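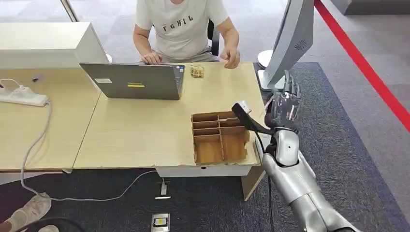

Making a looped film for an unattended screen is mostly a matter of preparation. The film has to start by itself when the power comes on, repeat without a visible join, and stay readable in a room that was not built for projection. The editing needs no special equipment: an open laptop on a long desk is enough for every stage up to the test on the display screen. The instructions were written for short wildlife films shown in a visitor centre, and use the loop made for the hide room at Dradier as the worked case. Last revised 2021-12-03.

What you need

A laptop with video editing software. The menu names given are those of Mernero; other editors have the same functions under similar names.
The source clips, copied from the cameras and kept unaltered in a folder of their own.
A USB stick, formatted as FAT32 or exFAT according to what the player accepts.
A media player that can repeat a file. Dradier uses a Dallero player fixed behind the screen.
The display screen, its remote control and an HDMI cable long enough to reach without strain.

1. Find out what the screen and player will accept

Do this before any editing. Look in the player manual for the supported resolution, frame rate and file type. If the manual is missing, assume 1920 x 1080, 25 frames per second, H.264 video in an MP4 file. Almost all players sold in the last ten years will handle that.

Note whether the screen is mounted upright or on its side. A film edited in landscape cannot be turned to portrait at the end without losing more than half of the picture.

Check where visitors will stand. In a narrow room they may be within a metre of the screen, and fast camera movement is uncomfortable at that distance. In a larger room the captions will need to be bigger.

2. Decide the length

Visitors arrive at any point in the loop and few will wait for the beginning. Each clip should make sense without the one before it. A loop of between one and three minutes suits a room that people pass through. The Dradier loop runs for 115 seconds and contains 11 clips.

Do not give every clip the same length. A heron standing still can be held for fifteen seconds. A vole crossing a path may be over in two, and is better shown twice, the second time at half speed.

3. Sort the clips

Copy the source folder and work only from the copy. Rename the files in the form place_subject_number, for example reedbed_heron_03. Use lower case and no spaces. Some players and older editing programs fail on file names containing accents or punctuation.

Play each clip once at full size and delete from the working copy anything that is out of focus throughout. Clips that are only partly soft can be trimmed. Keep a text file listing the file name, who filmed it and whether permission to show it has been given in writing. For anyone under 18 the permission must come from a parent or guardian. A clip with no entry in the permission column is left out of the film.

4. Set up the project

In Mernero choose File, New Project and set the resolution and frame rate found in step 1. Set these before importing. If the first clip is dropped on to an empty timeline the program will offer to match the project to the clip, and with phone footage this often gives a variable frame rate. Refuse the offer.

Import the working folder. Phone clips with a variable frame rate should be converted first, using Tools, Convert to Fixed Rate. If this is skipped the sound drifts away from the picture, and the drift gets worse towards the end of longer clips.

5. Time-lapse sequences

If the film includes a sequence made from still photographs, assemble it separately and bring it in as a finished clip.

Number the stills in order with leading zeros: 001, 002, 003. Without the zeros some programs place 10 directly after 1. Import them as an image sequence and not as separate pictures. At 25 frames per second, 200 stills last eight seconds. If this is too quick, hold each still for two frames, giving sixteen seconds. Holding for three frames or more looks jerky.

Flicker between stills is caused by the camera altering its exposure. The deflicker filter will reduce it, but leaves a slight pulsing where clouds pass. It is better to lock the exposure when the photographs are taken.

6. Assemble the loop

Place the clips on the timeline in rough order. The order in which the seasons fall is the usual choice for a reserve, and it has the advantage that winter leads back to spring with no explanation. The Dradier film opens on frogspawn in March and closes on frost over the same pond.

The join between the last frame and the first is treated like any other cut. Follow these steps:

Move the playhead to the middle of the first clip and split it.
Move the first half of that clip to the end of the timeline.
Close the gap at the start.

The film now begins and ends in the middle of one continuous shot. When it repeats, the picture carries on across the join. Players which show a black screen for a moment between repeats will still show it, whatever is done in the edit. In that case undo the split, fade the last clip to black over one second and fade the first clip up from black over one second.

Choose a shot without sound for the split clip. A cut in continuous sound is far more noticeable than a cut in the picture.

7. Captions

Use a plain typeface in white with a dark strip behind it. Set the strip to 60 per cent opacity. Text height should be at least one twentieth of the height of the picture, and larger if people will read it from more than three metres away.

Keep captions inside the title-safe area. Many screens enlarge the picture slightly and lose the outer edge. Allow one second for every two words, plus one second. Give the common name of the species first. The scientific name is optional, but should be used for all species or for none.

If the film has speech, subtitle all of it. The screen will often be turned down by staff.

8. Sound

In a shared room the film should work in silence. If sound is used, keep the peaks at or below -6 dB and remove wind noise with a high-pass filter set at 80 Hz. Raise this to 120 Hz if rumble remains. Music needs a licence that covers public showing, and a licence for online use does not always do so. Read the wording.

Birdsong played on a loop near an open window can disturb birds outside in the breeding season. The hide room film has no sound track for this reason.

9. Export

Choose File, Export, and enter the following:

Format: MP4
Video codec: H.264
Rate control: constant
Bit rate: 12 Mbit/s
Frame rate: 25
Audio codec: AAC, 48 kHz, or none

Constant bit rate gives a larger file than variable, but low-cost players are less likely to stutter. With these settings the Dradier film comes out at roughly 200 MB including captions. If your file is many times larger than its length would suggest, the bit rate has probably been left on the editing preset.

Watch the exported file from beginning to end on the laptop before copying it.

10. Load and test the player

Copy the file to the root of the USB stick. Do not put it in a folder. Delete everything else on the stick, including hidden files if the computer has added any. Eject the stick properly.

On the Dallero player, go to Settings, Playback and set Autoplay to On and Repeat to One. Then set Power Recovery to Last State. Turn off the clock display and any screen saver. On the display screen itself, turn off the sleep timer and the automatic standby, which may be listed under Eco or Energy.

Switch off both at the wall, wait thirty seconds and switch on again. The film should start without the remote control. Repeat the test twice. Leave the film running for a full opening day before the exhibition begins and check that the player is not hot to the touch at the end of it.

Faults

Black screen, player light on: wrong HDMI input selected. Set the screen to start on the correct input if it has that option.

File not listed: wrong stick format or file type. Reformat the stick and copy again.

Picture freezes at the same point each time: damaged file. Export again.

Picture freezes at varying points: bit rate too high for the stick. Try a faster stick, then export at 8 Mbit/s.

Edges of captions missing: overscan is on. Look for Just Scan, Screen Fit or 1:1 in the picture menu.

Film plays once and stops: Repeat has gone back to Off. On the Szulc screens with a built-in player this happens after every firmware update, so disconnect them from the network once they are set up.

Keep a second stick with the same file, labelled with the film title and length, in the drawer nearest the screen.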